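The Fault That Left No Record

A missing block, a clean log and a month of repeat trials led the Salstead laboratory to rewrite its rules for shared workspaces

By Žofie Koubek

The first report ran to two lines. At 4:40 in the afternoon, near the end of a sorting session at the Salstead laboratory in Vevevbridge, an arm had let go of a block before it reached the bowl. The software recorded the placement as a success and went on to the next pick.

No one was hurt and nothing was damaged. The operator on shift, working alone, cleared the table, restarted the program and made a note in the book. It was November, and the team was preparing a demonstration for its funding partners. A dropped block did not seem to merit more attention than that.

Nektarios Politis, who heads the safety group at Salstead, read the note the next morning and asked for the session data. He was less concerned with the drop than with the line in the log that followed it.

"Arms drop things," he said. "We plan for that. We had not planned for an arm that drops something and then tells us it is still holding it."

The task involved is among the simplest in the laboratory's program. Small colored blocks are set out on a white table, along with a black bowl and a few household items. The arm is asked to pick up the blocks one at a time and put them in the bowl, leaving the other items where they are. The exercise serves as a regular check on Endis, the control software that Salstead has developed over several years, and it is run whenever a change is made to the code.

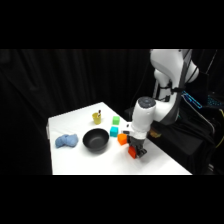

What the Log Did Not Say

Endis decides whether a grasp has succeeded by looking at two signals. One is the distance between the fingers after they close. The other is the effort the gripper motor reports while it holds. If the fingers stop before they meet, and the motor is pushing against something, the software concludes that an object is present.

The check was made once, at the moment of closing. From then until the command to release, the software carried the answer forward without asking again. A block that slipped out halfway through the move would not change the record.

The design dated from a period when the arm worked inside a locked enclosure and handled only soft test pieces. A late or missing signal had no consequence beyond a spoiled trial. When the work moved to open tables, with staff permitted to reach in between cycles, the grasp check moved with it and was not reviewed.

"The document said that the function was unchanged, and that was correct," Mr. Politis said. "The room around it had changed. Our review form had no question about the room."

The group began by trying to make the fault happen again. Over the following weeks the team ran 159 repeat trials using the same layout, speed settings and version of Endis that had been in use on the afternoon of the report. The first 103 produced nothing unusual, and there was some pressure to close the matter and return the table to its normal schedule.

The next trial produced a drop. The block left the fingers during the sideways move toward the bowl, landed on the table and rolled onto another face. Endis logged a placement. By the end of the series the team had enough cases to compare, and they had one feature in common: in each, the fingers had closed near the corners of the block, with only a small area of contact on either side.

Such a grip is strong enough to pass the check and to lift the block from the table. It is less reliable when the arm changes direction. The motor signal fell away at the moment of the slip in every case, and was recorded in the raw data, but no part of the software was reading it.

A Second Error Behind the First

The slip alone explained the lost block. It did not explain why the arm had moved on with such confidence, and that question took the team to a different part of the system.

Before each pick, Endis consults a stored plan of the table, known in the laboratory as Pan. Pan holds the position and color of every item and removes an item from its list once a placement has been logged. It was built to save time. A full survey of the table before every pick slowed the session, and the developers had chosen to carry it out only at the start.

A block that had been dropped was therefore absent from the plan, though it remained on the table. The arm treated the space it occupied as clear. In two of the repeat trials the gripper came down with its fingers open, met the fallen block on the way to another one, and pressed it against the tabletop until the force limit stopped the motion.

The limit worked as intended both times. The investigators nevertheless considered this the most serious finding of the review. A plan that does not contain a fallen block will also fail to contain anything else that arrives on the table after the first survey, including a hand.

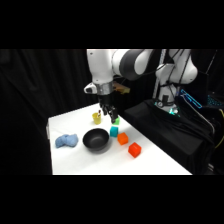 The gripper above the green block at the Salstead laboratory. The approach from above is the stage at which two of the repeat trials were halted.

Staff at Salstead are trained to keep clear while the arm is moving, and an emergency stop is within reach of the operator's chair. The review found no instance of anyone reaching in during a cycle. It did find that several operators were in the habit of retrieving dropped blocks as soon as the arm appeared to have paused. A pause of this kind may last less than two seconds, and nothing on the arm shows whether it has finished a cycle or is calculating the next move.

The practice was not written down anywhere. Operators had learned it from one another, and it kept the sessions on time. Mr. Politis declined to treat it as misconduct, and the final report names no individual.

"If people are stepping around a rule every day, I would like to know what the rule is costing them," he said. "In this case it was costing them a full restart for each block. We had made the safe way the slow way."

The Changes

The laboratory suspended open-table work for 30 days while the corrections were made. Endis now reads the gripper signals throughout the carry, and a sudden fall in motor effort brings the arm to a controlled stop. The program does not continue until the operator has confirmed what happened to the object.

Pan has been revised as well. The table is surveyed before every pick, and any difference between the survey and the stored plan is treated as a fault. Sessions take longer as a result. The developers had argued for a partial survey limited to the area around the next pick, and the question was debated at some length before the full version was adopted — with an agreement to look at it again after six months.

A third change concerns the operators directly. A hold button now sits beside the emergency stop. It freezes the arm and keeps it frozen until the button is released with a key, and the session can then resume without a restart. The review form used for software transfers includes a new section on the place where the work will be done and the people who will be near it.

Some matters remain open. The investigators could not establish why corner grips became more frequent in the autumn. A small shift in camera calibration is one explanation, and wear on the finger pads is another. The pads in use at the time had been thrown away before the review began, and calibration records for the period are incomplete. Used pads are now kept in labeled bags until the following inspection.

It is also unclear how many earlier sessions were affected. Endis has logged placements in the same manner since the move to open tables, and a count of logged placements cannot be checked against blocks that were long ago returned to their box. Salstead has attached a note to the performance figures it reported during that time, and has told its partners that the figures should be read as an upper limit.

The demonstration was postponed and has since been given a new place in the laboratory's schedule. The sorting task is still on the program, with the same blocks and the same bowl. Visitors will be shown a deliberate drop as part of the session, followed by the stop and the operator's confirmation before the arm is allowed to move again.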